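Murker home build: frequently asked questions

Usman Memon keeps this page. It covers the Murker hand-held gripper, built partly at home and partly at the Rinstead shared workshop. Most answers are less cheerful than the ones on the project's front page.

Will it fold my laundry?

No. A gripper you carry around records what your hand does. Whether an arm can later copy that is a separate question, and I have yet to see an answer I'd put money on.

Then why try it on bedding and clothes?

A wooden block will make any gripper look clever. Cloth slumps, hides its own edges and never lies the same way twice. If the pads can't get hold of a crumpled bit of fabric on a rumpled sheet, I'd like to know before I spend more on motors.

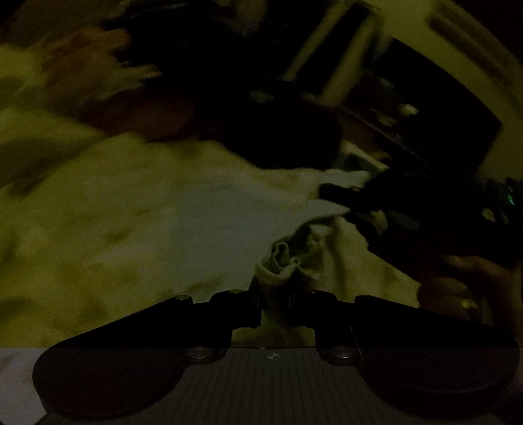

Do I need one gripper or two?

Start with one. People on the Sandhu mailing list will tell you that 2 are essential, and for spreading a sheet they may be right. But the second one doubles the printing, the wiring and the things that work loose. Get a single linkage to open and close smoothly first.

What does it cost?

More than the parts list says. The list leaves out failed prints, the screws you drop behind the bench and the tool you end up buying because the shared one is always out. Add 30 percent and don't tell yourself it's a worst case.

How many recordings do I need?

The figure that gets passed around is 2,000. I've asked where it came from and been sent in a circle. Make a small batch, watch all of it, and throw out the bad ones before you make any more.

Does the lighting matter?

Yes, and I was slow to accept it. Dim rooms give grainy pictures, and pale fabric in a dim room loses most of its creases. Some builders say variety is good for training. Maybe — but I'd want a decent set in good light to compare it with.
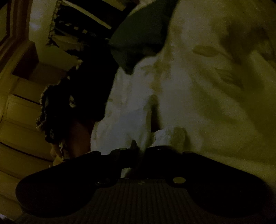

Page last changed: Thursday, 9:40 pm

Can I use softer pads?

You can. They pick up lint and tear sooner, and the grip you gain on thin cotton may not be worth it. Keep a spare pair either way.

Is the Wusbridge linkage any better?

It's stiffer. It's also heavier, and you will feel that in your wrist by the end of an evening. I went back to the plain one.

My jaws don't close evenly. What should I check?

Look at the central hinge first. If it's overtightened, one side drags. Back the screw off a little, work the jaws by hand, then check both pads again. Reprinting is the last thing to try — it usually gives you the same fault in fresh plastic.

Can I bring mine to the workshop for help?

Yes, on Thursday evenings. Bring the hex keys that fit it.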